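Clip hanger for socks: how do you keep it level?

Posted by Efua Nyarko

I gave up on the dryer in December, after it ate one sock too many, and bought one of those plastic hangers with the little clips along the bottom. The idea is that six socks go up in one go and everyone is happy. What I get is a seesaw. I clip two on the left and the whole contraption tips over and dumps its remaining clips in a bunch at the other end.
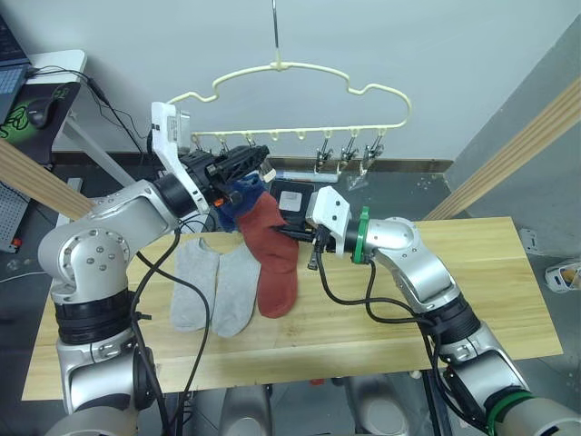
I've tried bending the hook, which made it tilt in a more interesting direction. Is there a trick to this, or do I go back to draping socks over the radiator like my grandmother did?

Iddrisu Ofori

Buy a rack. I have a Nadar one, 30 clips, never tips.

Hamish Tosh

A 30-clip rack for six socks, Iddrisu, is a marina for a canoe. Efua, you're loading it from one end. Lay the socks out before you clip anything.

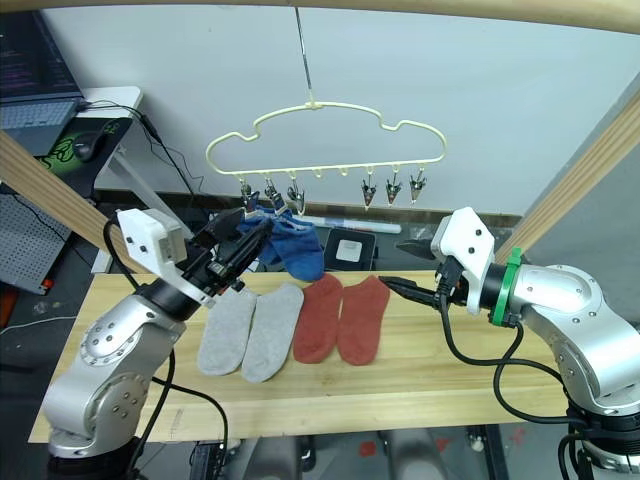
Pairs matter less than you'd think. What you want is the same weight going up on each side, so alternate ends as you go. With three clips on the left and three on the right, the middle hooks bare, you have a decent pair of scales whether you wanted one or not. Thick socks go nearest the center.

While you're at it, look at the clips themselves.
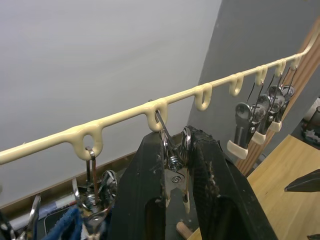

If they've all slid together

Take them off and space them out again. The wire loops lift off the hooks on mine. Close each loop with pliers afterward or you'll be fishing clips out from behind the washer.

Yurii Stasiv

What Hamish said, except I clip by the cuff and hold the bar still with my other hand. My first few attempts went like this, color by color, and I still do it that way out of stubbornness.

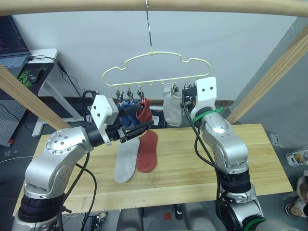
Blue and red on the left clips, gray on the right, two more on the table.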